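Lab notebook, folding and tidying task
20 March 2019

Continued from the February pages. The question is still the same: when the garment starts as a heap, is it better to let the policy choose the first grasp from the whole image, or to give it first a short "edge search" and only then let it pull? Górecki thinks the edge search costs too much time. I think the time is lost anyway if the first grasp is bad, because then one has to drop the cloth and start again.

Setup is unchanged from last time. Both arms, head camera, the garment is dropped by hand from 24 cm and not touched after. I did not change the gripper speed. The calibration of the left wrist was repeated in the morning with the Garano script, and the error was small enough to ignore. Please do not move the head camera mount, I marked it with tape.

Runs today: 24 in total, 12 with direct grasp and 12 with edge search. The order was mixed by the script so that I could not choose it. A run is a success if the garment is held by two different edges at the end and is lifted free from the surface.

Direct grasp: 5 successes from 12
Edge search: 9 successes from 12

The number is too small to be happy about, but the direction is the same as in February, where we had 15 runs per condition and a different surface.

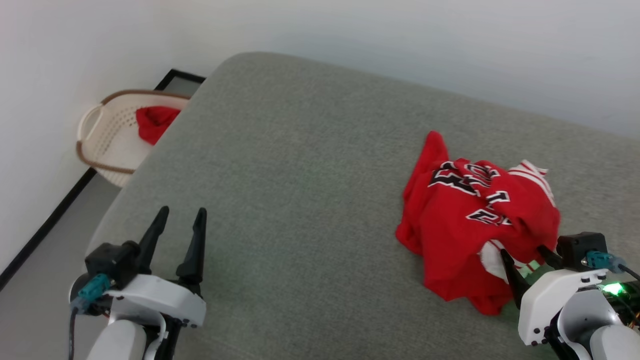
Grasp choice is where the two conditions separate, and I want to write down how I label it, so that Ottar Midtbø can label the same videos without asking me. I use three classes: hem, inner fold, and middle of the pile. The label is given at the moment of contact, from the head camera only. With the red jersey it is a typical "hem, one arm" case: the right fingers are at the lower edge of the fabric, the left gripper is open and empty, and the rest of the jersey is still a heap. The large numerals and the striped trim make this garment easier for a person to label, because one can guess which part of the cloth is showing. I do not know if the network uses them too. For this reason the plain garments should be counted separately — I forgot it in February and had to go back through all the files.

Failures. In the direct condition, most failed runs were inner fold grasps. Both layers come up together, the second arm finds no free edge, and the policy waits until the timeout of 26 s. In the edge search condition there were three failures. Two of them were slips during the lift, so the grasp location was correct but the fingers closed too late. The third I do not understand. The arm stopped over the cloth and the log has a gap there. I restarted the Umico node and it did not happen again.

About time: edge search is slower for the first grasp, as Górecki said. But if I measure until both edges are held, and count the timeouts as 26 s, the means are almost equal. I would like to compute this again with the slips excluded, before we discuss it.

One more remark on the gray surface. The fabric has a fine texture and my impression is that the fingertips drag on it when they approach low. In two runs the approach was visibly slower in the last part. I raised the approach height by 2 mm after the last run, so the runs of today are all with the old value.

To do:
Ask Ottar to label the 24 videos blind, then compare with mine.
Separate printed and plain garments in the table.
Check the closing delay on the right gripper, both slips were on that side.
Send the short version of the numbers to Pulstead, without the February data until the labels are fixed.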